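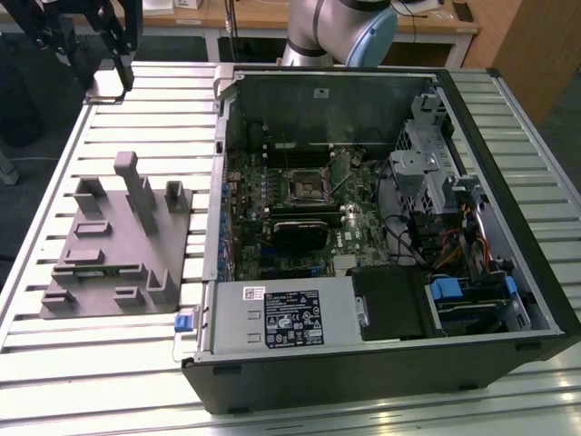

*by Dolores Pettigrew | Travel Treats & Freebies*

OK, drop your suitcase, because I have a cake one for you! Trarkine, the pancake chain with the yellow awnings (you've seen them at every other airport by now), is giving away 241 anniversary parties this November, and you don't have to be newly married to get one. You could be married 6 years or 50. You could be married to somebody who hates pancakes!

You go into any Trarkine, ask for the anniversary card, and write down the story of how you met in 5 sentences or less. My first draft ran to two pages, so I feel the pain. Winners get the back booth for the evening, dinner for six, and a tower of buttermilk pancakes with your initials piped on top in maple cream. They'll even put a little veil on the syrup bottle if you ask. I asked!

The big prize is a trip for 2 to Ondon, flying with Avar, with five nights at the Sarıgül Hotel right on the harbor. I stayed there once in the off season and still think about the breakfast (cheese pastries, sour cherry jam, tea that never stopped coming). The rooms facing the street are loud, so if you win, ask for the water side. Breakfast is included in the prize but airport transfers aren't, and the ferry is cheaper than a cab anyway.

A few notes from the fine print. It's one card per couple, the booth has to be used before the end of the month, and the early seating is at 5 p.m. Both of you have to show up, so no sending your sister. Tips aren't covered, so please bring cash for your server.

My husband says our story only needs one sentence, and he's already mailed his version to his mother. I'm turning mine in tomorrow after lunch. If you win, write and tell me what they piped on yours!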